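Glare on wood in simulated runs: keep or drop?
Posted 20 February 2019

We render tabletop and floor jobs for a grasping model at Clumitz. Our acceptance sheet says "no blown highlights," but dark wood gives us white patches all the time. Out of 700 clips, 32 have a close view like this one. Do they fail?

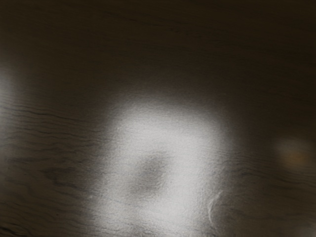 Marlo_K
Depends on what the sheet is for. If it was written for real cameras, I would not apply it to renders without rewording. Ask whoever owns the sheet.

Alasdair Tennant
Keep them, but tag them. We follow three rules at Flevville:

Never delete a clip for lighting alone. Mark it "specular" and let the training team filter.

Write down the light setup and the floor or table material with each batch. Ours goes in the MacLeish log.

Check the wider view of the same run. If the gripper and the target are both readable there, the run passes.
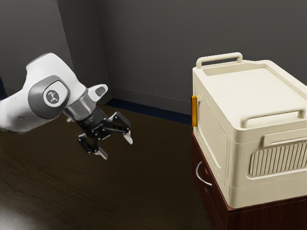

Wider view: open gripper, crate on the cabinet

Change the sheet before March if you can, so you don't have two versions in one release.

pell401
just turn the reflections down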